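Filed under: Manipulation / Failure Reports
By Mieczysław Czarnecka, September
Last updated: September, afternoon

4. Failure Analysis

4.1 Overview of the fault

The tests in Section 3 were planned as a simple measure of pick-and-place reliability. The arm was to take a beverage can from a work surface, lift it, carry it to a second position, and set it down upright. We ran 1000 trials over the test period. In 50 of them the can was crushed or dented enough to be taken out of use, and in 7 of those the wall of the can split. The remaining drops, missed grasps and planner timeouts are covered in Section 5. This section deals only with the crushed cans, which we treat as a safety matter as well as a reliability problem. A split can under pressure sprays liquid over the wrist electronics and leaves a sharp edge that a person has to clear by hand.

All trials used the Plelteo two-finger gripper running the Lilico grasp controller, version 7. Cans were full and sealed at the start of each trial. Damaged cans were kept, weighed and photographed.

4.2 Grip force during the closing phase

The controller closes the fingers at constant speed until motor current rises above a set threshold. It then switches to force mode and holds. With a rigid object the switch happens almost at once. A full, sealed can behaves in nearly the same way, because the contents hold the thin wall out. The threshold had been tuned on full cans and worked well during setup.

The trouble came from contact that did not look like contact. When one finger touched first and pushed the can sideways, current rose slowly and stayed under the threshold. The fingers kept closing. By the time the second finger met the can, the commanded position was well past the wall, and the position loop drove the fingers toward it for a short interval before force mode took over. The logs show a force peak in every one of the crushed-can trials. In normal trials there is no such peak.

We first suspected the finger pads and replaced them. The rate of damage did not change. We then suspected a loose current sensor cable, which was reseated and later swapped, again with no effect. Both repairs cost us time that would have been better spent reading the logs.

4.3 What the wrist camera can and cannot tell us

The wrist camera is used for the approach and is then ignored by the controller. We went back to its images to see whether a bad grasp could be recognized before force was applied. The view in Figure 4 is typical in its layout, with the lid low in the image and a finger on each side.
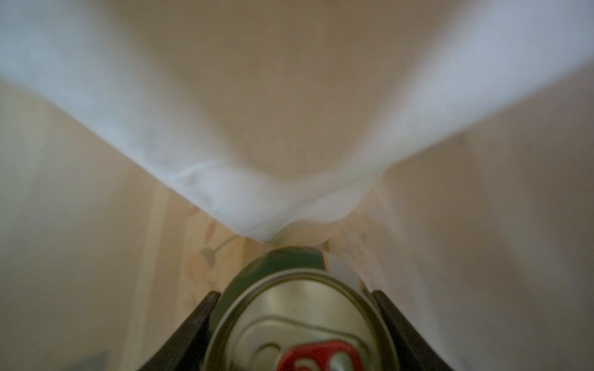
Figure 4. Wrist camera view of a can held between the gripper fingers. The red pull tab lies flat against the lid. White fabric fills much of the upper part of the image, and most of the background is out of focus.

4.4 Limits of the image check

We wrote a short routine that fits an ellipse to the rim of the lid and compares its center with the midpoint between the fingers. An offset means that one finger is likely to touch first. On the recorded trials the routine flagged most of the crushed-can cases, but it also stopped a number of grasps that would have been fine. Blur was the main cause of these false stops. The camera has a fixed focus set for the approach distance, and a can inside the fingers is too close for a sharp rim. Reflections on the metal lid made the fit worse.

The routine also says nothing about force. A can may be well centered and still be squeezed too hard if the threshold is wrong. For this reason we do not recommend the image check as the only guard. It is useful as a warning and should slow the closing speed when it fires.

4.5 Changes made

Three changes were made to the controller. The position command is now limited so that it can never run far ahead of the measured finger position. The current threshold is checked against its rate of change as well as its value, so that a slow sideways push is treated as contact. Finally, a hard force cap was added in the motor driver, below the level at which we saw walls begin to dent. The cap stays active if the main controller hangs.

The emergency stop procedure was changed too. In the original setup a stop froze the fingers in place with full holding force, so a can that was being crushed stayed under load until someone reset the arm. A stop now lowers the holding force first. The can may be dropped, and we accept this.

The same fault may be present in other systems that switch from position to force control on a single current threshold. The Peng and Gollow controllers compared in Section 2 both do so, although we have not run them with full cans.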